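小型杂货店的货架与补货

小型杂货店的货架与补货，指街坊杂货店、便民店、村口小卖部等面积有限的零售场所中，金属货架的布置方式、商品的分层陈列，以及店员把货品从后仓或纸箱转移到架上的日常工作。与大型超市的成套流程相比，小店的补货往往由一两个人在营业时间里穿插完成，工具也简单得多：一只塑料篮、一张矮凳、几个纸箱，再加上一双熟悉货位的手。正因为简单，其中积累下来的经验格外丰富，也格外有地方味道。

名称

行内对这项工作的叫法并不统一。“上货”最为通行，泛指把商品摆到架上；“补货”强调填补已经卖空的位置；“理货”则包括整理、擦拭、对价签和检查日期。南方一些地方把理货叫作“执货”，北方老店员则常说“码货”，一个“码”字把瓶瓶罐罐排成行列的样子说得活灵活现！在日常谈话里，这几个词经常混用，一句“你去把酱油那排上一下”，听的人自然知道还要顺手把旧货挪到前面、把价签扶正。

货架的类型

小店使用的货架以金属层板架为主，常见颜色有白、米白、浅灰和深灰。深色架体近些年颇受欢迎，包装鲜艳的商品摆上去格外醒目，落灰和划痕的观感又与浅色架不同。按照背后结构，大致可分为下列几种。

背板式货架：背后为整块金属板，刚性较好，靠墙或作为过道隔断都很合适。商品不会从后面滑落，适合摆放成排的盒装货。

孔板式货架：背板上冲有成排的孔或长槽，可以加装挂钩，悬挂袋装零食、电池、刷子一类的小件。孔板透气，重量也轻一些。不少店主把孔板架和背板架混着用，一边一种，互相补足。

背网式货架：以金属网代替背板，价格低，移动方便，在集市和临时摊点也能见到。

立柱角钢架：层板厚实，多用于后仓，偶尔也被搬到店面里承放整箱饮料和米面。

层板前沿通常带有一道凹槽或卡条，用来插价签。这道窄窄的前沿看似不起眼，却是顾客视线停留最多的地方之一。价签与商品是否对得上，是评判一家小店理货功夫的重要标准。

层板高度可以调节，立柱上每隔一段就有一个挂孔。新店开张时，店主常常要反复试上好几次，才能找到自己满意的层距：瓶装酱油、大瓶洗涤用品需要高层，罐头和小盒调料需要矮层，层距过大就会白白浪费空间。调整层板是件费力气的事，但调好之后那种严丝合缝的感觉，确实让人心情舒畅。

过道

小店的过道宽窄不一。较宽敞的店会留出让两人错身的空间，紧凑的店则只能让一人侧身通过，有些角落里的过道基本留给店员自己使用。货架之间不一定平行，遇到墙角、柱子或电源插座时，店主会把其中一组斜过来摆，形成一个小小的夹角。这样的角落补货时颇考验身法，篮子放在哪里、身子朝哪边转，都有讲究。

插座的位置同样影响布局。冰柜、灯具、收银设备都要用电，货架若把插座完全堵住，日后检修就很麻烦，因此有经验的店主会在两组货架之间留一道缝，让电线沿墙走。

分层陈列

商品放在哪一层，各家有各家的主张，但也有一些广泛流传的做法。

最上层可以摆放存量大、补货次数较少的商品，例如整包塑封的饮用水、成捆的瓶装用品，也可以摆放品牌标识明显、远远就能认出的大瓶调味品。酱油是最典型的例子：深色瓶身配上黄色或红色的标签，即使摆得高，老顾客一抬眼也能找到。

与视线平齐的几层被称为“黄金层”，一般留给走得最快的货。成排的盒装商品在这里最见功力，盒与盒紧挨着，正面朝外，边线连成一条直线，看着真是痛快。

中下层多放中等大小的瓶装清洁用品或罐装食品。白色瓶身的商品容易显脏，理货时需要多擦几遍。

最下层承重好，宜放桶装、箱装和较重的容器。底层离地近，容易受潮落灰，许多店主会在层板上再垫一层纸板，每到梅雨季节更换。

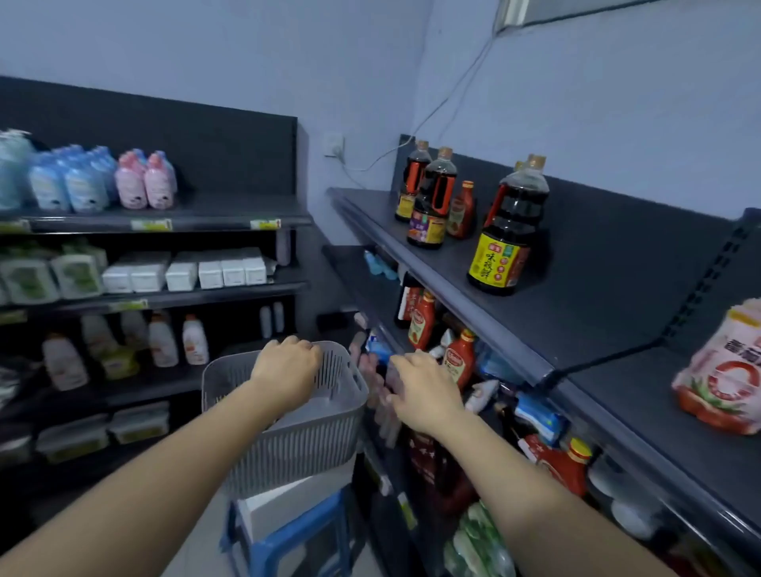

食品与日化用品的分隔，是分层陈列中最受重视的一条。洗涤剂、清洁剂气味较强，包装破损时还可能渗漏，所以通常与粮油调料分开在不同货架上。若因店面狭小只能共用一组货架，则应把食品放在上方，日化放在下方，中间空出一层或以纸品隔开。

常用工具

塑料篮是小店补货最得力的帮手。侧面带有竖条镂空的款式尤其常见，重量轻，沿口好抓，装了什么从外面也能看个大概。篮子的妙处在于能混装：一篮里可以同时放酱油、香皂、蜡烛和两包面巾纸，沿着过道走一圈，一样一样归位。大超市用的平板推车在小店里常常转不开身，篮子却可以放在地上、凳上，或者干脆挎在手臂上。

塑料凳的用途更是多得惊人。它可以垫脚，可以坐着理最下层的货，可以临时搁一只纸盒或一只篮子，让人不必反复弯腰。踩凳子取高处的货时，应确认凳脚平稳，凳面上没有水渍；放重物时，也要看清楚重心是否落在凳面中央。

纸箱与纸盒除了装货，也用来收集撤下的旧价签、破损包装和临期商品。小刀、抹布、记号笔、卷成一团的备用价签，则大多装在店员的围裙口袋里。

补货的步骤

一次完整的补货通常从巡视开始。店员沿过道走一遍，记下空位，再到后仓取货。整箱商品一般先在较宽的地方拆开，再分装到篮中，避免纸箱堵住过道。

到达货位后，先将架上剩余的商品取出或推到一侧，擦净层板，把新货放入后排，旧货放回前排。这种做法称为“先进先出”，对酱油、醋、饮料等有保质期的商品尤为重要。随后将每件商品的正标转向外侧，称为“拉面”或“拉排面”，初次听到的人常常会误会成吃的，在店里闹出过不少笑话。

一手扶篮、一手上货，是窄过道里常用的姿势。扶篮的手稳住沿口，另一只手伸向层板，节奏熟练的店员几乎不用低头看篮子。玻璃瓶装的商品则最好双手取放，逐瓶摆正，瓶与瓶之间略留一点空隙，以防碰撞。

最后一步是核对价签。价签应位于对应商品的左下方或正下方，更换商品位置时须同步移动。有些店主喜欢手写价签，字迹各有风味，老顾客一看便知道是谁写的。

规模与品种

小型杂货店的面积与品种差异极大。一家60平方米的店面，精心安排之下可以容纳1,000种商品，而同样大小的店如果以粮油、饮料等大件为主，可能只经营400种。品种多未必意味着杂乱，关键在于归类是否顺手。调味品与干货相邻，纸品与洗护相邻，蜡烛、电池和灯泡放在一处，顾客顺着生活里的习惯去找，往往一找就着。

地方实例

那图里镇的索姆登杂货铺常被当地人提起。店内的调味品架占去整整一面，酱油按酿造方式和瓶身大小排列，最高一层专放大瓶装，逢年过节还会在过道口多加一排。店里规定每年3月重新调整一次层板，把冬季的厚重货品撤下，给夏季的饮用水腾出位置。

同镇的迪卢拉便民店则以狭长著称，全店共有13组货架，最里面的一段过道仅容一人。店员在那里补货时全靠篮子和矮凳，整箱货一律留在门口拆。这家店对塑封饮用水的处理也很有特点：整包的放在上层备用，拆开的单瓶放在收银台旁，顾客进门便能拿到。

安全与维护

货架须放置平稳，靠墙的架子宜与墙体固定，过道中间的双面架则要让两侧载重大致均衡。玻璃瓶装商品若放在高处，层板前沿应有挡条，瓶子也不宜紧贴边缘。层板弯曲、挂钩松动时，应先卸下商品再行检修。

金属货架的清洁以湿布擦拭、干布收尾为宜。酱油和醋滴落后若不及时擦去，会在漆面上留下痕迹，时间久了还会沿接缝生锈。孔板的槽口容易积灰，可用旧牙刷或细毛刷清理，刷完之后整面架子焕然一新，值得花这点工夫！

参见

排面
先进先出
价签
便利店
调味品陈列

本条目最后修订于2026年7月6日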